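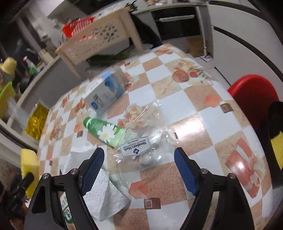
支持中心 > Hava 导入工具 > 工单记录 > 已解决

本网站使用 Cookie 来记住您的登录状态和语言设置。继续浏览即表示您同意。[接受] [设置]

CSV 导入失败:提示“缺少列 item_code”,但是文件里有这个列

状态:已解决
模块:Hava 导入工具,CSV 读取部分
客户:Cleneck
环境:测试服务器 Purba(Linux),Java 8
创建日期:2018年8月25日

中文不是我的母语,如果有的句子写得不清楚,请在工单下面留言,我会改正。日志和代码我是直接复制的,只删掉了客户的商品数据。

问题描述

Cleneck 用 Pleko 管理他们的仓库商品。他们从 Pleko 导出一个 CSV 文件,然后用 Hava 把这个文件导入到数据库。客户报告说,新的文件不能导入,程序在读第一行的时候就停止了。日志如下:

ERROR CsvImporter - Missing required column: item_code
ERROR CsvImporter - Import aborted, no rows written

客户用表格软件打开文件,第一列的标题确实是 item_code,拼写没有错误。我自己也打开看了,结果一样。客户还试过删除标题,再用手重新输入,保存以后错误仍然存在。

期望的结果:文件中的 2,000 条商品记录全部写入表 item_stock。
实际的结果:没有写入任何记录。

第一步:在 Purba 上重现问题

我把客户的文件复制到 Purba,用同样的配置运行导入,得到了同样的错误。所以问题和客户的电脑没有关系。

然后我运行了我们自己的测试文件。这个文件的标题和客户的文件完全相同,只是商品记录比较少。测试文件可以正常导入。两个文件在屏幕上看起来没有区别,所以我开始怀疑有看不见的字符。

第二步:检查列名的长度

在读取标题的方法里,我加了一行临时的输出:

String[] header = line.split(",");
System.out.println("[" + header[0] + "] " + header[0].length());

item_code 应该是 9 个字符。用测试文件的时候输出是 9,用客户的文件的时候输出是 10。方括号里面显示的文字却是一样的。

我先以为是空格,于是写了 header[0].trim(),但是长度没有变化。后来我查了 Java 的文档:trim() 只删除编码小于或等于 U+0020 的字符,对别的看不见的字符没有作用。

第三步:查看文件的字节

用下面的命令看文件的开头:

head -c 16 items.csv | xxd

结果是:

00000000: efbb bf69 7465 6d5f 636f 6465 2c69 7465 ...item_code,ite

开头的 EF BB BF 是 UTF-8 的 BOM(字节顺序标记)。测试文件没有这三个字节,它直接从 69 开始,也就是字母 i。

Java 的 InputStreamReader 用 UTF-8 读文件的时候不会自动去掉 BOM。它变成一个字符 \uFEFF,留在第一个列名的前面。程序比较 "\uFEFFitem_code" 和 "item_code",当然不相等,于是报告缺少列。

这也说明了为什么客户重新输入标题没有用。BOM 不属于单元格的内容,表格软件保存的时候又把它写回到文件的开头。

第四步:修改读取的代码

原来的代码:

BufferedReader reader = new BufferedReader(
 new InputStreamReader(in, StandardCharsets.UTF_8));
String line = reader.readLine();

修改以后:

BufferedReader reader = new BufferedReader(
 new InputStreamReader(in, StandardCharsets.UTF_8));
reader.mark(1);
if (reader.read() != 0xFEFF) {
 reader.reset();
}
String line = reader.readLine();

如果第一个字符是 BOM,程序读过它以后就继续往下读。如果不是,就用 reset() 回到开头。没有 BOM 的文件不受影响。文件完全是空的时候,read() 返回 -1,然后 readLine() 返回 null,原来的代码已经处理了这种情况。

我也考虑过用 replace("\uFEFF", "") 处理每一行。这样也能工作,可是没有必要检查每一行,而且以后看代码的人可能不明白它的目的。所以我选择只在文件的开头检查。

修改以后重新运行,“缺少列”的错误消失了,程序也运行到了最后。不过数量不对:

SELECT COUNT(*) FROM item_stock;

数据库里的记录比期望的少 20 条。程序没有显示错误,最后的状态还是 SUCCESS。这个情况比第一个错误更危险,如果我没有查数量,就不会发现。

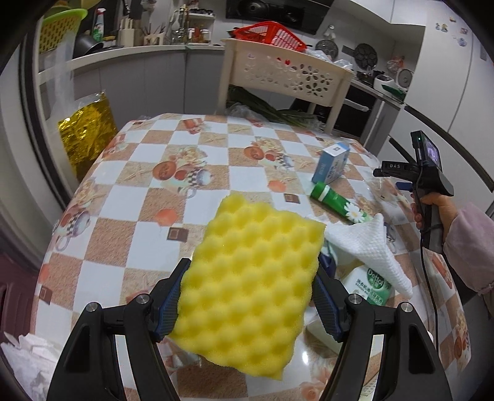

第五步:寻找丢失的记录

我先把 Purba 上的日志级别从 INFO 改成 DEBUG:

log4j.logger.hava.csv=DEBUG

再运行一次,日志里出现了很多这样的内容:

DEBUG CsvImporter - Row skipped, column count does not match header

这种提示总是成对出现,前后两行连在一起。我在日志里加上了行号,再去看原文件对应的位置。原来的记录是这样的(内容已经替换):

K-A,"货架上层","请先检查包装
然后再入库",正常

备注这一列里面有一个换行。按照 CSV 的一般规则,双引号里面的换行属于字段的内容,不表示记录结束。但是我们的程序用 readLine() 一行一行地读,再用 split(",") 分开,所以一条记录变成了两行。每一行的列数都不够,两行都被跳过了。

我问了客户,他们回答说,仓库的同事最近开始在 Pleko 的备注里分行写说明。以前的备注都很短,没有换行,所以这个问题一直没有出现。

我又找了一下同样写法的其他后果。如果备注里有逗号,split(",") 会多分出一列,这条记录同样会被跳过。客户的这个文件里没有这样的备注,但是别的文件里可能有。

第六步:换成 CSV 解析库

读取部分的代码是我们在二月写的,那个时候只考虑了最简单的文件。我不想继续在 split 上面增加判断,要自己正确处理引号、逗号和换行并不容易。所以我换成了 Apache Commons CSV:

CSVFormat format = CSVFormat.RFC4180
 .withFirstRecordAsHeader()
 .withIgnoreEmptyLines(true);

try (CSVParser parser = new CSVParser(reader, format)) {
 for (CSVRecord record : parser) {
 if (!record.isConsistent()) {
 log.warn("Inconsistent record " + record.getRecordNumber());
 skipped++;
 continue;
 }
 save(record);
 }
}

请注意两点:

- Commons CSV 不会替我们去掉 BOM,所以第四步的代码要保留,并且要放在创建 CSVParser 之前。
- getRecordNumber() 返回的是记录的编号,不是文件的行号。字段里有换行的时候,这两个数字不一样。如果需要查找原文件的位置,可以用 parser.getCurrentLineNumber()。

跳过记录的提示也从 DEBUG 改成了 WARN。另外,skipped 大于零的时候,最后的状态不再是 SUCCESS,而是 COMPLETED_WITH_WARNINGS,并且在最后一行写出跳过的数量。

第七步:清理测试数据,再次导入

前面几次运行已经在表里留下了记录。在 Purba 上可以直接清空这个表:

DELETE FROM item_stock;

在客户的正式环境里请不要这样做。那里的表还有其他来源的数据,需要先备份,再按照批次编号删除。

清空以后运行新的版本,结果:

INFO CsvImporter - Header OK
INFO CsvImporter - Rows written: 2000, skipped: 0
INFO CsvImporter - Status: SUCCESS

我用 SELECT COUNT(*) 又查了一次,数量和日志相同。然后我找了几条备注带换行的记录,换行保留在数据库里,中文显示也正常。

导入的时间没有明显变长。之前的版本用了将近 2 分钟,新的版本也差不多。大部分时间花在写数据库上面,和解析文件关系不大。

给客户的临时办法

在新的版本安装以前,客户可以先去掉文件的 BOM。在 Linux 上:

sed -i '1s/^\xEF\xBB\xBF//' items.csv

这个命令使用 GNU sed,会直接修改文件,请先复制一份。在 Windows 上,可以用文本编辑器打开文件,选择“UTF-8 无 BOM”的格式另存。另存以后请不要再用表格软件保存,否则 BOM 可能又会出现。

这个办法只解决第一个错误。备注里有换行的记录在旧版本里还是会丢失,所以我建议客户等新的版本,不要用旧版本导入正式的数据。Cleneck 同意等待。

增加的测试

在项目里增加了下面的测试文件:

- 有 BOM 的文件
- 没有 BOM 的文件
- 只有 BOM、没有其他内容的文件
- 备注带换行的文件
- 备注带逗号和双引号的文件
- 有一条记录少一列的文件(应该得到警告)

只有 BOM 的文件第一次测试没有通过。去掉 BOM 以后已经没有标题,程序却继续往下执行,到了取列名的地方才出现 NullPointerException。现在程序会先检查标题,然后显示“文件没有内容”。

还没有处理的事情

有的客户的旧文件可能是 GBK 编码。现在的程序固定使用 UTF-8,读这样的文件会得到乱码,但是不会报错。我觉得应该在配置里增加一个编码的选项,而不要让程序自己猜。这件事和本工单没有直接关系,我已经另外创建了工单。

还有一个小问题:Hava 的错误信息里如果有列名,最好把看不见的字符也显示出来,例如写成 \uFEFF。这次如果日志里能直接看到它,第二步和第三步可以省掉。这个改动还没有做,要等下一个版本。

关闭说明

新的版本已经装到 Cleneck 的正式环境。客户用同一个文件导入了一次,确认数量正确,备注完整。旧的临时输出代码已经从分支里删除,Purba 的日志级别也改回了 INFO。

如果安装以后还看到“Missing required column”,请先运行第三步的 xxd 命令,把结果贴到新的工单里,并且写明文件是用什么软件保存的。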